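4 Die Rückschau einrichten

Mit der Rückschau halten Sie in Prellex fest, was aus einem beruflichen oder privaten Vorhaben geworden ist. Sie brauchen dafür ein angelegtes Profil (Kapitel 2) und mindestens ein Vorhaben, das Sie abgeschlossen oder abgebrochen haben. Laufende Vorhaben lassen sich nicht auswerten.

4.1 Vorhaben auswählen

1. Öffnen Sie im Hauptmenü den Bereich »Rückschau«.
2. Tippen Sie auf »Neu« und wählen Sie ein Vorhaben aus der Liste.
3. Tragen Sie den Zeitraum ein. Monat und Jahr genügen.
4. Wählen Sie den Ausgang: »erreicht«, »teilweise erreicht« oder »aufgegeben«.
5. Bestätigen Sie mit »Weiter«.

Hinweis: Der Ausgang kann nachträglich geändert werden. Die Notizen bleiben dabei erhalten, die Bewertung aus Abschnitt 4.2 wird gelöscht.

Vorhaben, die Sie aus Clistar übernommen haben, stehen am Ende der Liste. Fehlt bei ihnen der Zeitraum, bleibt die Schaltfläche »Weiter« grau.

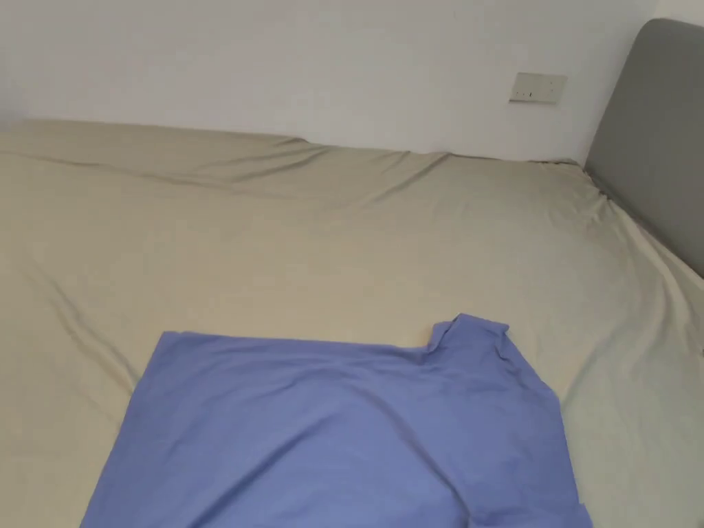
Bastian Diekmann

4.2 Bewertung anlegen

Die Bewertung besteht aus den Feldern »Erwartung«, »Verlauf« und »Nächster Schritt«. Alle 3 Felder sind Pflichtfelder.

1. Schreiben Sie unter »Erwartung«, was Sie sich zu Beginn vorgenommen hatten. Verwenden Sie möglichst den damaligen Wortlaut, etwa aus einer Bewerbung oder einem Kalendereintrag.
2. Beschreiben Sie unter »Verlauf«, was geschehen ist. Wertende Wörter wie »peinlich« oder »genial« markiert das Programm gelb. Sie können sie stehen lassen.
3. Tragen Sie unter »Nächster Schritt« eine einzelne Handlung ein, die sich innerhalb von 17 Tagen erledigen lässt. Ein anderer Zeitraum kann in dieser Version nicht eingestellt werden.
4. Stellen Sie den Regler »Zufriedenheit« auf einen Wert zwischen 1 und 5.
5. Speichern Sie die Bewertung.

Achtung: Beim Verlassen der Seite ohne Speichern gehen alle Eingaben verloren. Eine automatische Sicherung gibt es nur für die Notizen.

4.3 Erinnerung einschalten

1. Öffnen Sie die gespeicherte Bewertung.
2. Schalten Sie »Erinnern« ein und wählen Sie eine Uhrzeit.
3. Erlauben Sie die Benachrichtigungen, falls Ihr Gerät danach fragt.

Die Erinnerung erscheint einmal täglich, bis der nächste Schritt abgehakt ist oder die Frist endet. Danach wandert der Eintrag ins Archiv – auch dann, wenn er nicht erledigt wurde.

4.4 Eine Rückschau teilen

Jede Rückschau ist zunächst nur für Sie sichtbar. Sie können sie für höchstens zwei Personen freigeben, zum Beispiel für eine Kollegin oder einen Coach.

1. Tippen Sie in der Bewertung auf »Freigeben«.
2. Geben Sie die E-Mail-Adresse der Person ein.
3. Legen Sie fest, ob die Person nur lesen oder auch kommentieren darf.

Vorsicht: Freigegebene Texte können kopiert werden. Entfernen Sie vorher die Namen von Vorgesetzten, Kunden und Angehörigen. Wird die Freigabe zurückgenommen, verschwinden die Kommentare der Person ebenfalls.

Wie Sie archivierte Einträge wieder öffnen, steht in Kapitel 5.

Stand: 16. Juni 2020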